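I've been through the Trondstead quote three times now and I still don't believe it. They want 2903 for the arm and another 603 a year for "support", and when I asked Siiri what support covers she said she thought it was mostly emails.

My own sums are duller. We can do the first few months in simulation on the machine we've already got, with kitchens and a bin to sort out, and spend about 300 on a better graphics card. If the thing can't manage a pan in a made-up kitchen, I'm not paying for it to fail in mine.

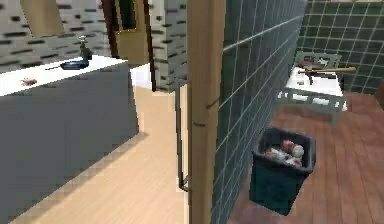 Hemi says simulated hours don't carry over and we'll end up buying the arm anyway. Maybe. He also said that about the Kidora base, which has been under his desk since March. I've asked Trondstead for a price without the support and for the cost of spare fingers, which the quote leaves out completely. No reply yet. The ceiling is 2000, delivery included, and I've told Siiri not to sign anything before I've seen the spares list.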